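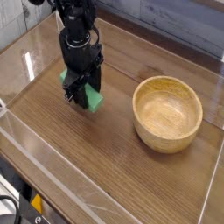
What does the cell change for the people on the packing bench? So far, mainly the hours between two in the afternoon and the end of the shift, and who has to stay standing for them.

October, 9.40 p.m. Long day, notes while I still have them.

Ran the arm on green blocks from first break until the late shift came in. Total at handover was 1,474 placed. Yesterday's hand count for the same stretch, with Hashini and one of the agency lads, was 2,304. So the arm is slower, as everyone at Skedness has now pointed out to me, most of them twice. It was always going to be slower at this setting. Ekanayake signed off the reduced speed for the first month and I am not going to argue with the safety sheet to win a race against Hashini Thambiah, who has been filling toy sets for eleven years and does not look at her hands.

Faults: four stops. One was the door switch, which is loose again. One was a block picked too near the end, so that it swung in the fingers and the force limit tripped. The other two I can't explain yet. Log saved under today's shift number. Grip force left where it was; closing the fingers harder marks the blocks, and Illik will reject a whole carton for one dented face.

Approach height over the bowl could come down a little. At present the block is let go higher than I would like. I'll try a lower release tomorrow and watch the rim clearance on the way in. Bowls are not all the same height, whatever the drawing says. Must ask Brakov for the real tolerance in writing, having had three different figures by telephone.

The staffing side took up more of the day than the arm did. Brittany Zacharias came down after lunch with the revised rota. Two people per shift come off placing and go to inspection and cell minding. Same grade, same pay until the spring review, after which she would not be drawn. I said in the meeting that minding is a different job and ought to have its own description. At the moment it is written as "other duties". She wrote that down. Whether it goes any further I don't know.

Hashini tried minding for the last two hours. Her view is that it is easier on the wrists and harder on everything else. On the bench she could talk and work at once. Now she has to keep an ear on the machine, and it stops without warning, so she never settles to anything. She also cleared the second stop faster than I did, having noticed that the block was sitting skewed before the arm went down for it. I have asked her to write up what she looks for. She wants paid time to do it, and I have put the request in.

The agency lad asked me straight out whether he would be kept on. I told him I set up the machine and don't see the contracts, which is true and was no use to him.

The order stands at 3,000 sets before the cell comes up for review. At today's rate we reach it late. With the speed limit lifted we reach it comfortably, but then inspection becomes the slow point and the two people moved there will be the ones chased for it. I raised this. Brittany wants figures, so I need inspection times per set, taken properly, from both shifts and with their agreement. Late shift are wary of being timed and I can see why.

Tomorrow: door switch first. Then release height, one change at a time. Ring Brakov before ten. Find out who ordered the wrong stools for inspection and whether they can go back.

Knee bad on the stairs tonight. Soup, bed.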